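Cahier atelier — janvier, entrée de 14 h

Journée portes ouvertes chez Skalteo, site de Skostville. Démo bimanuelle sur boîtier de test, notes prises debout, à remettre au propre.

Trois passages prévus, j'en ai suivi deux. Pas de gabarit au sol, le boîtier est juste posé de biais — à demander : recalage à chaque essai ou pas ? Réponse évasive. Ils anoncent jusqu'à 100 cycles sans reprise manuelle, pas vu les logs.

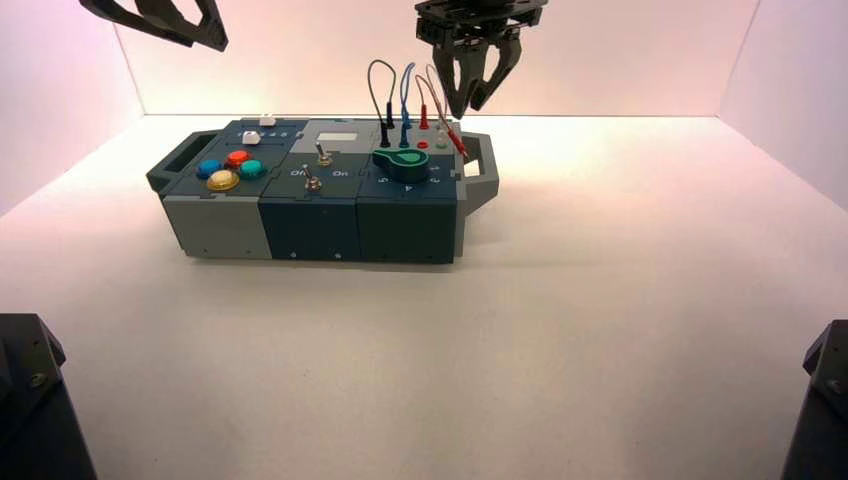
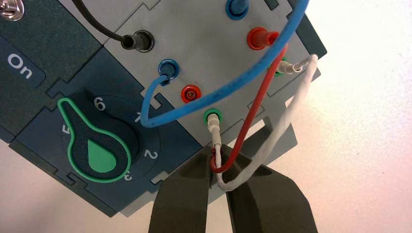
Module de droite : sélecteur rotatif et fiches bananes, pinces à proximité.

Ce qui m'intéresse c'est les cordons. Souples, bouclés, ça se croise, la caméra de poignet doit s'y perdre. Chez nous à Widthorpe on avait laché l'affaire pour ça. Voir si Nyamweya a gardé les vieux essais.

A faire : redemander la fiche des doigts, course + effort de serrage. Comparer avec notre banc.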